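Fimutari Workshop Tips: Recording Fruit Handling at Home

Wipe the grip pads before each batch. Juice leaves a film, and the fruit starts to slip.

Set out a plate of mixed fruit, large and small, and change the order every 8 takes. Start recording before the grippers reach the plate and stop once both are clear.

Close slowly on small fruit - a fast squeeze sends it off the rim. Keep the fumbled takes, but label them.

Run cables behind the plate. Charge at 90 minutes, even if the light is still green.

The Harnton set needs 4,000 takes, so 17 good ones before lunch is a fair start.

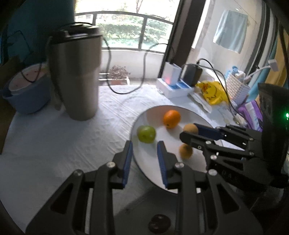
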